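Tronik two-arm tabletop kit, short review

Posted 2021-01-16 in Tools & Bench

Quick one, lots of you asked. Had use of the Tronik pair since October. Two black arms, two-finger grippers, software from Lallura on top. Question I get every time: can it do chores yet. Tidy a table, put the small stuff in a box. Short answer, sort of, with a lot of waiting.

Setup first. Clamps fine, cables a pain. Budget an afternoon. The manual is 10 pages and half of it is safety warnings, so mostly I went by the Jiscombe forum thread. Calibration is OK once you find the menu. It's under "Tools", not "Setup". Why.

Rigid things with straight sides, good. A wipes canister is about the easiest thing you can give it as long as the fingers open wide enough to get round. 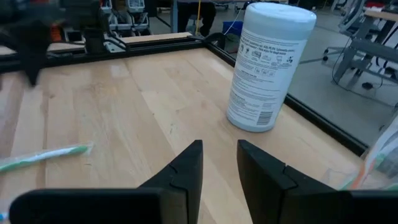 Boxes, same. Cups, same, handle or no handle. I ran 300 pick and place tries over the winter on hard stuff and stopped writing down the misses becuase there were so few. Slow though. A kid would clear the same table while the arm is still making up its mind.

Now the bad part. Plastic wrap. Anything in clear crinkly film and the whole thing goes to pieces. The depth reading is junk on shiny folds, fingers close on a bit of loose flap, package swings, drops. Or it pinches air and carries on to the box like it's got something. Very proud of itself. Did 375 tries on wrapped items and I'd call it a coin toss, less if they're lying flat. And most of what's on a real table, or a real packing bench, comes in film!

Putting things into an organizer with compartments is harder agian. Getting over the right slot is fine. Letting go without dragging the neighbor out, less fine.

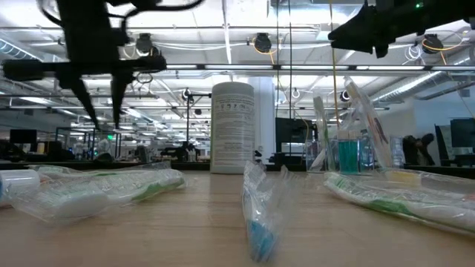 Both grippers over the table, wrapped stuff in front, clear organizer at right.

Tried the Farías soft finger pads as well. Better on film, worse on the canister, slides down. Swapping them takes two screws, no big deal.

Lallura say an update is coming with more wrapped-item training, 1,000 new objects. Will believe it when I've run it.

Buy if: you like tinkering, or your parts are all hard and square. Skip if you want your kitchen table cleared. Noise is fine btw, quieter than my fridge.

3 out of 5. Would be a 4 with a decent manual.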